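Search this manual Enter keyword or section number Go

Section 3. Setting Up the Sorting Table

3.1 Purpose of this section

This section explains how to prepare a table for sorting small personal care and desk items into a divided container. It applies to all rooms in the Prenholm building in which sorting tables are used. Staff members should read the entire section before placing any items on the table. Room assignments, storage of full containers, and the labeling of shelves are covered in Section 4.

The procedure assumes a table with a plain white covering and one clear container with internal dividers. Colored or patterned coverings are not approved for this work. The edges of a transparent container are difficult to see against them.

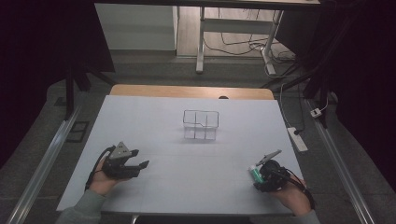
Denus Household Organization Unit, Room Preparation and Supplies

3.2 Before you begin

The following must be available in the room:

- one table, with covering
- one clear divided container
- the items to be sorted, kept to one side until Step 7
- one soft, dry cloth
- the Gokham item list for the current period

Up to 34 items may be assigned to a single table. If the list shows a larger number, request a second table from the unit office. Do not stack containers in order to fit additional items.

3.3 Preparing the table

1. Place the table on a level part of the floor. Press lightly on each corner. If the table rocks, move it or adjust its feet before continuing.

2. Wipe the tabletop with the dry cloth and allow any remaining moisture to clear.

3. Lay the white covering over the tabletop and smooth it from the center outward. A strip of bare table may remain along the far side. The covering must not hang over the side at which the person sorting will stand.

4. Check the covering for creases. A crease under the container will cause it to sit unevenly, and small tubes will roll toward the low side.

CAUTION: Keep power strips and cords on the floor beside the table and away from the place where the person sorting will stand. Do not run a cord across the covering.

3.4 Placing the container

5. Set the container near the middle of the covering with the open side up. If the front wall has a notch or step in its top edge, that wall should face the person sorting.

6. Confirm that the container is empty and that each divider is straight. Do not force a divider that resists. Return the container to the supply cabinet and sign out another.

NOTE: Thin clear plastic scratches easily. Wipe containers with the soft cloth only. Paper towels and scouring pads are not permitted.

3.5 Sorting the items

7. Bring the items to the table one at a time. Read the label of each item and find its entry on the Gokham list.

8. Place tubes and small bottles with the cap upward where the compartment is deep enough. Where it is not, lay the item flat with the label facing up.

9. Place items of the same kind in the same compartment. Do not mix liquids with paper goods.

10. If an item falls, pick it up before continuing. Check the cap, wipe the item, and return it to its compartment. Inspect the floor around the table before the container is moved.
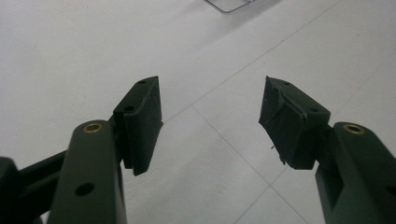
Figure 3-2. Floor surface, with hand-held gripper open.

3.6 Floor care

Pale floors show marks readily and should be swept at the close of each session. Spilled lotion or paste must be removed at once with a damp cloth, and the spot must then be dried. On carpeted areas, blot the spill and report it to the unit office. Mats are to be laid flat, with no turned corners.

3.7 Closing the session

11. Compare the contents of the container with the list and initial each line.

12. Lift the container with both hands, supporting it from beneath. Do not lift it by a divider.

13. Fold the covering inward so that dust remains inside, and place it in the laundry bin.

CAUTION: Containers prepared under the earlier Gebru layout have compartments of a different width. The 2 layouts must not be combined on one table.

Section issued February 26, 2023. The item lists are reviewed each September, and replacement pages are sent to every room that holds a copy of this manual.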